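How to Clean Clear Acrylic Without Ruining It

Cledwyn Owen
June 16, 2022

Most advice on cleaning acrylic comes from people selling something to clean acrylic with. I have bought a fair amount of it over the years, and I'm not convinced much of it beats dish soap. What follows is the method I use on bins, canisters, display covers and the odd picture frame. It is slow and a little dull.

What you need

A bowl of lukewarm water
A few drops of plain dish soap
2 clean microfiber cloths, washed without fabric softener
A soft brush for corners, if you have corners

Before you start, put away the window cleaner. Many of them contain ammonia, which can cloud acrylic, and the damage doesn't wipe off. Rubbing alcohol and nail polish remover go back in the cabinet too. So do paper towels. I know people who swear by paper towels. I have also seen their display cases in strong light.

Step 1. Get the dust off first

Rinse the piece under a gentle tap, or blow the dust away if it can't get wet. Dust is grit, and grit under a cloth is sandpaper. Skip this step and the rest hardly matters.

Step 2. Wash

Dip the first cloth in the soapy water and wipe in straight lines with almost no pressure. Circles are what every video shows. They leave circular scratches, and those catch the light from every angle. Rinse the cloth often. 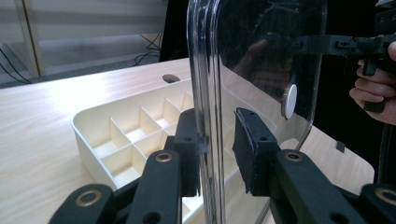 Step 3. Rinse and blot

Go over everything again with clean water, then press the second cloth flat against the surface and lift. Don't rub it dry. If you get spots, your water is hard, and a last rinse with distilled water will deal with them.

Step 4. Scratches, maybe

If a scratch catches your fingernail, polish will not remove it, whatever the bottle says. Fine hazing is another matter. A plastic polish on a soft cloth, tried first on a spot you don't care about, can bring back some of the shine. Expect to do it 3 times before you see much. Deep scratches need wet sanding through several grits, and for a cheap bin I would just buy another bin.

What about anti-static sprays?

I tried one in January on half of a display cover and left the other half alone. By the end of the month I couldn't tell which half was which. Perhaps my house is unusually dusty. I haven't bought a second bottle.

Dishwashers: no, even on the top rack, unless the maker says so in writing.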